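Coaster Duty: Our Fall Project Report

Dace Kuusk, with Ronja Løken and Magdy Benkirane
14 Dec 2023

So our team picked the table-setting task, mostly since Ronja said it sounded easy and Magdy and I were too tired to argue (it was a Thursday night and the other choice was folding socks). The job: get the arm to find a flat round coaster on a white table, pick it up, and set it down near a cup. We named the whole thing Wamivik, after a typo in Magdy's first folder that we never fixed, and it's on all our files now, so it stays!

Two views from the wrist camera:

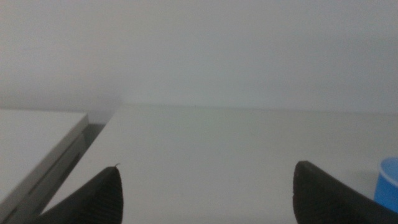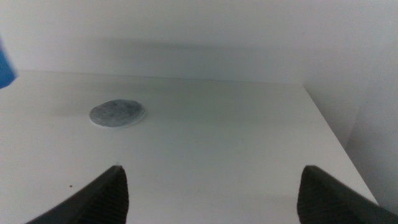

I wrote most of the camera code, so I'll start there. Everything our program knows comes from the wrist, which means that when the arm turns, the whole world turns with it. I knew that on paper. It still messed me up for two weeks. My first version kept a running guess of where the coaster was, in pixels, and of course pixels mean nothing once you've moved. The arm would spot the coaster, swing over, and then go hunting for it somewhere near the wall. Ronja has a recording of me yelling "it's right there" at a laptop.

What fixed it was turning every sighting into a spot on the table before saving it. We got the math from Tuva Nygård, our TA, who drew it on the back of a pizza receipt and then had to draw it again because Magdy threw the receipt out. After that the coaster stayed put in the program's head even when it was out of view, and I got to delete a whole file of ugly patches. Best day of the semester.

Then came the actual grabbing, which was Magdy's part. A coaster is a terrible thing to pick up. It's thin, it lies flat, and if you come down a hair too high the fingers close on air. A hair too low and they push on the table and the arm throws a force error and sulks until you reset it. He tried sliding the coaster to the edge first, which worked sometimes and also put it on the floor a lot. In the end he had the fingers come down wide open, touch the table very gently, back off a tiny bit, and close slowly. It takes forever but it's so much better.

Ronja did the data. We recorded 155 practice runs with one of us steering the arm by hand, and she went through every one and tossed the runs where we bumped something or gave up halfway. She also cut the rest into single stills for training the coaster finder, 3654 of them, and labeled them over a weekend with a lot of help from her roommate's snack drawer. I offered to split it. I labeled for an hour and she redid mine (fair, my boxes were sloppy).

One thing I'd do differently: we should have mixed up the starting spots way earlier. For the first month we always put the coaster down in the same comfy area without thinking, and the model got really good at that one area. Dr. Ljungberg walked in, moved it a hand's width over, and the arm reached for the old place like nothing had changed. Ouch. We re-recorded a bunch after that and it got a lot less stubborn.

Speckles were the other headache. Our coaster finder went through a phase of loving any dark spot on the table, and we'd get very confident boxes around crumbs. A minimum size check took care of most of it, and wiping the table took care of the rest.

For the demo we gave ourselves 3 tries in front of the class. The first two went fine, coaster down next to the cup, people clapped. On the third it got the coaster up, carried it over, and let go too early, so it landed leaning on the cup. Magdy says that counts. Our grade sheet says "partial."

Still on the list for spring: make the release slower, try a darker coaster, and get the reset button to stop wiping our settings. Skjelbred's team wants to borrow the table-spot code in March and that's fine with us, but please ask me first, the version in the shared folder is the old one.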